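2024-09-24
By Nelly Lozano

Brenda Tunstall has moved the same box of seed packets through four houses, and she still gets excited when she opens it. She had it on the kitchen table before I'd even taken my coat off.

"Look at these," she said, pushing a handful of brown envelopes across to me. "Every one of those is a bean somebody's grandmother grew. Smell them! They smell like a shed."

They did smell like a shed, a very good one. Brenda runs the Cleltdale Seed Swap, which began with a few neighbors trading tomato seed over a fence and now sends out envelopes all winter long. This year's list has 91 varieties on it, most of them beans, squash and lettuces, with a growing corner of peppers that she blames entirely on her friend Dzifa Agbenyega.

"Dzifa came to one swap with a jar of little yellow peppers, and that was it for me," she said. "I'd only ever grown the green ones from the garden center. I didn't know a pepper could taste like fruit first and then set your ears on fire."

Brenda started saving seed in 2000, the year she moved to Cleltdale and found a row of pole beans still climbing the back fence. The people who had planted them were gone. She ate most of the crop, left the last pods to dry on the vine out of plain laziness, and then wondered what would happen if she put them back in the ground.

"What happened was beans," she said, laughing. "So many beans. I was leaving them on people's porches. I felt like I'd gotten away with something, because I hadn't paid a cent and there was supper."

That bean is still on the list. She calls it Fence, and it's the one she gives to beginners. Beans mostly pollinate themselves before the flower is even open, so what you plant is very likely what you get. Squash is another story. She still winces over the summer she grew a zucchini next to a row of ornamental gourds and saved seed from the zucchini.

"The next year I got these gorgeous striped things, heavy as a brick, and bitter! I spat it in the sink. You mustn't eat a squash that tastes bitter, it can make you really ill. Now I tape the flowers shut the evening before they open and do the bees' job myself in the morning with a paintbrush. My husband thinks I've lost my mind, but he eats the squash."

Tomatoes she does the old way, squeezing the seeds and jelly into a glass with a splash of water and leaving it on the windowsill until it grows a skin and starts to stink. Then she rinses it through a tea strainer and dries the seeds on a plate. Never on paper towel, she told me, unless you like picking fluff off things in February.

Storage is where she gets really particular. Seed wants to be cool, dark and dry, and she thinks far more of it is lost to damp than to age.

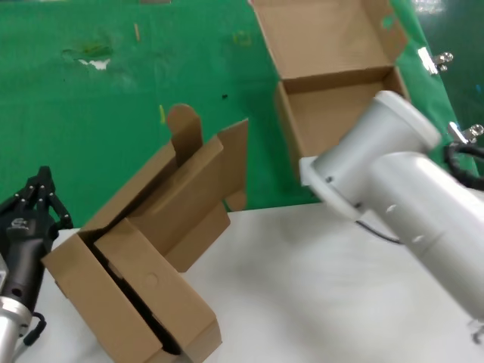
"I had a lettuce I loved, a red speckled one called Kirui's Red, and I kept it in a jar over the stove because it looked pretty up there," she said. "Steam every night, and heat. The next spring I sowed a whole tray and got one plant. One! I babied that plant like you wouldn't believe."

It lived, bolted in July and gave her enough seed to start over. Half of it went straight to Milan Lambrechts, who gardens on the far side of the valley, and she has split every important variety with somebody ever since. If her garden floods or the deer get in, there's another row growing a few miles off.

She tests everything before it goes out, too. A few seeds go on a damp cloth, rolled up and kept somewhere warm, and she checks them after a week. The Fence bean came in at 97 percent this year, and she has told everyone she knows.

I asked what she'd say to a person with one window box and no idea where to start.

"Lettuce," she said right away. "Grow it, eat most of it, and leave one plant alone. It'll get tall and ugly and you'll want to pull it out. Don't! It makes these tiny yellow flowers and then fluff, like a dandelion, and you rub the fluff between your fingers over a bowl. You'll have enough for your whole street."

The next swap is in October, and there's no entry fee. You don't need to bring seed to take some home, though Brenda would love it if you wrote down the name of whatever you do bring, where it came from and the year you saved it. She once planted a packet marked only "good ones, Dad" and is still trying to find out whose dad it was.

"They were good ones, too," she said. "A big pink tomato, cracked all over the top, just wonderful on toast. I've got 24 seeds left."

She counted them out on the table to show me, then put them back in their envelope and went to find me some beans.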